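I almost skipped the Llanos open day, and I'm so glad I didn't! They'd set up a whole kitchen inside the lab (blue tile, marble-looking counters, toaster, the works) and you could stand right by it while the robot crew talked about their project, which goes by Esel. I got there early, grabbed a bad coffee and planted myself near the front.

Bořivoj Tichý did most of the talking. The kitchen things are the whole point, he told us, and he went on for a good while about lids and handles and how much trouble a plain cutting board can be – it's flat, it's thin, and there isn't much to grab.
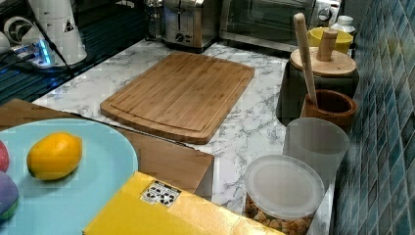

Alžběta Ondrejka wanted to know why anyone would bother with a kitchen at all when warehouses are where the money is. Fair question, and she asked it twice. Bořivoj said warehouses have had plenty of attention already and that his mother would like some help with dinner.

The part that stuck with me was the practice. They're aiming for 3000 practice runs in this one kitchen, and they had 400 done when I visited. Each one gets a person watching it. I asked if that gets dull and got a very long laugh back.

We talked a lot about toast, too. I figured toast would be the easy one, but you have to line up with a pretty narrow slot and then let go at the right time (I miss it myself before coffee). 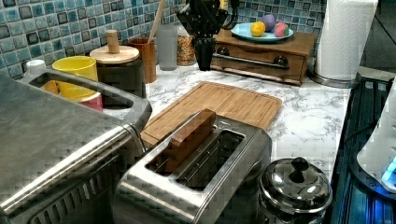
I also asked what happens when somebody moves the toaster a few inches over, and Bořivoj said they move things on purpose between runs, so the robot can't just learn one layout by heart. My own kitchen gets rearranged every time my sister visits, so I felt for it. They're opening the doors again in April and I've already put my name down for the morning group.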